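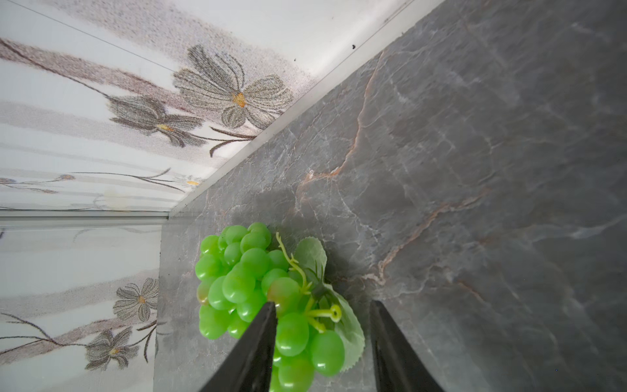

News from our authors: Ama Abugri finishes her second novel

Many of you wrote to us in spring and asked when there will be something new from Ama Abugri. We are happy to answer now. Her second novel, Gullavley, is with the printer and will be in the shops in May.

Readers of her short stories know that Ama likes small towns and long family quarrels. Gullavley has both. The story is set in a fishing village with one road and 105 houses, where the widow Asante decides to sell the boat of her husband without asking his three brothers. What follows takes only 19 days, but it goes back through forty years of favors, debts and one wedding which did not take place.

Ama wrote the first version by hand, in ten school notebooks, and she told us that the widow was at first only a neighbor who came in to borrow salt. "I wrote her one sentence and then she did not want to leave the kitchen," she said. The brothers became smaller in each version. The youngest of them still has the best chapter, in my opinion, and I will not say here which one it is.
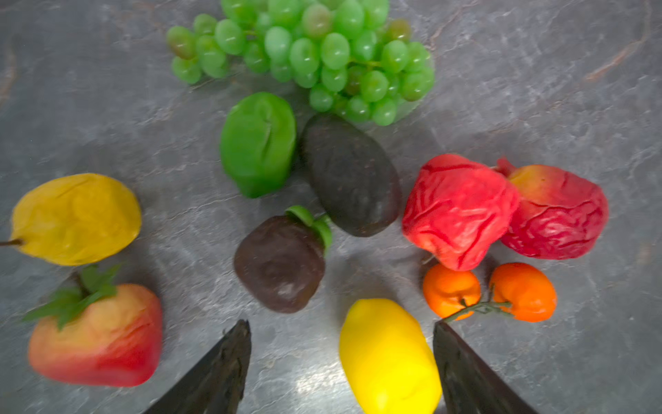 Green grapes and other artificial fruits and vegetables on gray marbled stone.

The manuscript came to us with 1331 pages, and the editing was a slow work. Two whole parts about the grandfather were taken out. Ama was not sad about this, or she hid it well. One of these parts will be printed as a separate story in the next issue of our magazine Rakimis, so subscribers can read it some weeks before the novel.

For those who have not read her before, I recommend to begin with the collection Brurnodura. It is short, and the title story is still the one that readers mention most in their letters. The paperback was out of stock during the winter, but it is available again, with a new foreword and with the spelling mistakes on the map corrected. Thank you to everybody who reported them.

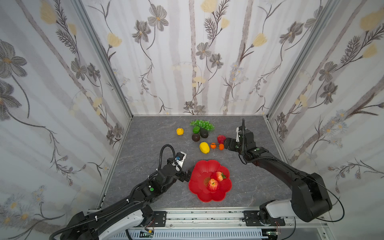 A bunch of green grapes at the far part of the table, with floral wallpaper behind.

Ama will read from Gullavley in our bookshop in the month of publication, at 7 in the evening. She will read the opening chapter and one later passage, and after this there is time for questions. Entrance is free, but please reserve a chair by answering to this newsletter. Signed copies can be ordered in the same way. Please write clearly the name you want in the book, last year we had to send four of them back.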